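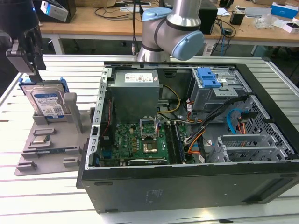

Laurinda Loureiro wrote to me after my last column to say that kids in grade eight are too young to be asked what they want to do with their lives, and that the career days at Wondville should be scrapped and the time given back to maths. She was pretty firm about it. She said her son came home from the last one convinced he had to pick something by July, and he was up half the night over it.

I feel for the kid, I really do. But I think she's got the wrong target.

My own school gave us one career talk in five years. A man came to the gym, told us about banking and left pamphlets on a chair. I took one home and my mum used it to level the fridge. By the time I had to choose my senior subjects I knew what my parents did, what my teachers did and what people on television did, and that was the whole list. I picked chemistry over workshop and I still couldn't tell you why (my friends were in it, probably).

So when Wondville started giving the younger grades a proper look at different kinds of work, I was all for it. Our class list had 48 kids on it last year and every one of them got to spend time in a kitchen, a clinic, a workshop and an office. My daughter hated the kitchen. Hated it! She'd been telling us since she was little that she'd run a bakery, and one morning of early starts and scrubbing trays sorted that out. I call that a morning well spent, and it cost us a packed lunch.

Where I do agree with Laurinda is on the paperwork. Every student had to fill in something called a pathway sheet at the end, with a box for "my chosen career" and a line for a signature. A signature! From a thirteen-year-old! 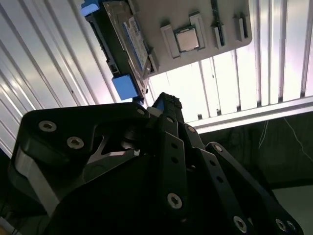

If I'd been handed that form at their age I'd have panicked too, and I'd have written "vet" like everybody else. Bin the form and keep the days. Ask them what they liked and what bored them silly, let them scribble it on the back of an envelope, and leave it there.

The other thing I'd change is who gets to go. Diltevard, one town over, runs much the same program but charges $51 a student, and you have to get your name down early. You can guess which families manage that. The kids who most need to see the inside of a workplace are often the ones whose parents are on shift when the sign-up sheet goes round. I'd put it in school hours, make it free and take the whole grade, no sign-up at all.

People tell me that's expensive. Well, the bus to Indar and back was $1238 for the year, and I've seen our school spend more than that on a sign. Employers mostly gave their time for nothing, and a few have asked to have the kids back – even the clinic, where I gather somebody fainted.

As for maths, I don't think a few days out is what's hurting anyone's fractions. My daughter did more arithmetic pricing up a job in the workshop than I'd seen her do willingly all term. 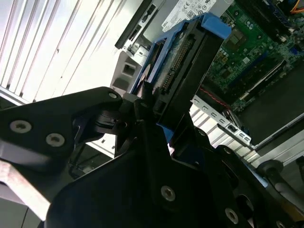

What I'd ask the school board to do

Drop the pathway sheet before the next round. Keep four placements, and let kids swap one if they've got a good reason. Send a note home beforehand, in plain words, saying that no decision is expected from anyone. And please put the dates out earlier this time, because some of us have rosters to sort and eight days' notice doesn't cut it.

Laurinda, if you're reading, come along to the next meeting. I'll save you a seat near the heater.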